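House rules for the picking cell, second go

I promised back in January that I'd write up our cell rules properly, and then I kept changing them. So this is version 2, and I'm really pleased with it! The first version was a list Karthikeyan Poojary and I scribbled on the back of a Lockwood delivery note, and it had grown so many arrows that new people were frightened of it.

The biggest change is that the rules now fit on one sheet. Nele Wouters read the old one aloud to us over lunch (cruel, but it worked) and we crossed out anything that made us wince. "Exercise due caution at all times" went first. Due caution doing what? Now it says: pendant in your hand before you open the gate, and it stays in your hand until you're out again. Everyone can picture that.

Next up, speed. Any new bin position, any new fingers on the gripper, any edit to the approach path, and the first run is at reduced speed with a person watching and a hand near the stop. I used to think this was a bore for small edits. Then I typed 291 into a field that wanted 168 and watched the arm head very calmly for the wrong side of the bin. At crawling pace I had time to stop it, say a rude word and put it right. I am now the rule's biggest fan.

Cables get their own section, which makes me very happy because I have been going on about cables for ages. Before the first run of the day, take the wrist slowly through its whole range and watch the hoses, not the gripper. You want slack at every pose but no loop big enough to catch on a bin wall. If you find a tie that has slipped, write it in the book even if you fix it on the spot. The Stinetti people do this and their book is a lovely read.
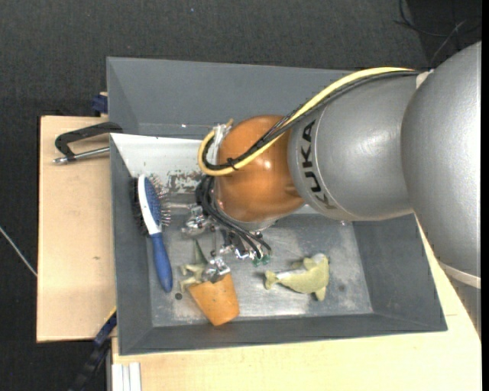
Then there's the question of what goes in the bin. We now ask for a proper mix in every test: something hard, something soft, something with bristles or bits sticking out, something that rolls. It's tempting to pick only the things you know will go well, and I've done it, usually late in the afternoon with a visitor from Sernum due. Write the mix down before you start and don't swap anything out halfway.

Clamps: check them by hand, every time the bin is moved. Looking doesn't count. Karthikeyan wants a torque figure in there and I don't, so that one is still open and may be settled by arm wrestling.

I'll put the sheet up once Nele has had her red pen over it. If your shop has a rule you love, send it over, especially anything on handovers between shifts, where ours is still a bit thin.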